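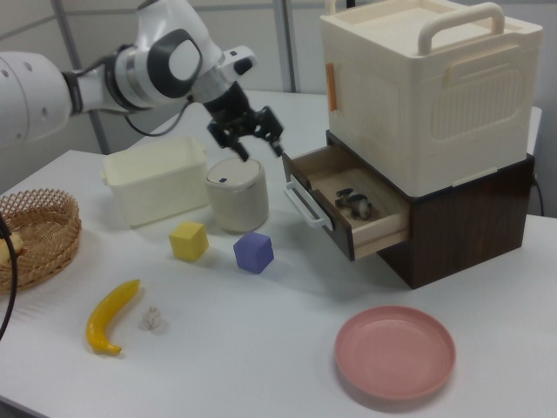

Ticket 1660: Label printer drops off network
Site: Kotbridge, packing office
Opened: August 26, 2024
Status: Pending

Simport label printer goes offline after 16 minutes idle and needs a power cycle. Started after the router swap in April, worse now.

Replaced patch cable, no change. Printer was on DHCP with a short lease, so set a fixed address. Stayed up for 3 hours, then dropped again. Sleep timer found at 9 minutes, changed to 60.

No drops since the timer change. Drornis asked for the firmware version, sent. Leave open until they reply.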